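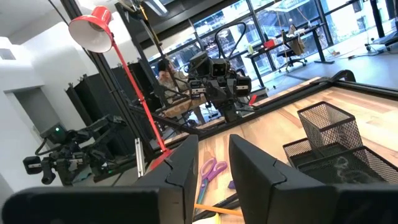 Purple scissors, pencils and the mesh organiser on the wooden table.

I spent most of Thursday evening sorting out stationery, a job I had been putting off since we moved to Batulbridge. There was one drawer in the hall that everything went into, and it had reached the point where it would only open halfway. I took it out completely and tipped it onto the bed.

A lot of it went straight in the bin. Dried-up felt tips, a ruler snapped at the 25 mark, three glue sticks with no glue left in them. I tried every pen on the back of an envelope and kept the ones that wrote first time. Pencils are easier, as there is not much that can go wrong with a pencil. I sharpened the blunt ones and threw out anything shorter than my thumb.

What I wanted to end up with was a small set that could stay on a table and be used every day. Scissors, a couple of pens, a couple of pencils, a marker and some sticky notes. The rest could go in a shoebox on top of the wardrobe.

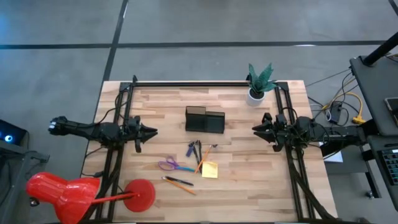
I have tried a few sorts of desk tidy over the years. The first was a Cotitz one with lots of little drawers, and I could never remember which drawer had what in it. Then I used a mug, but scissors make a mug top-heavy and it went over more than once. Black mesh suits me better. You can see what is in it from the side, and a taller part at the back with a lower part at the front means the long things don't hide the short ones.

The drawback is dust. Mesh collects it and a cloth only pushes it further in. My friend Nazmiye Değirmenci told me to use an old dry paintbrush, and that does work – you go over the outside, turn it upside down and tap it on the edge of the bin.

The order I put things in makes a difference too. Scissors go in first, handles up, as they take the most room and I don't want to be feeling about for the blades. Pencils next, points up so I can see which ones need sharpening. Pens and markers fill whatever space is left. I leave sticky notes out on the table, because I forget I own them if they go in a pot. 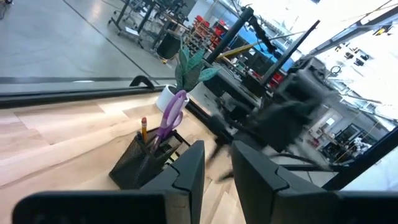 What went in the shoebox

Mostly spares. Two unopened packs of Millet pencils, a box of 400 staples for a stapler I still haven't found, and a Zastent notebook with 248 pages and writing on four of them. I put a label on the end of the box and wrote the contents on it in pencil, so I can rub things out as they get used. The drawer is back in the hall with just keys and batteries in it for now.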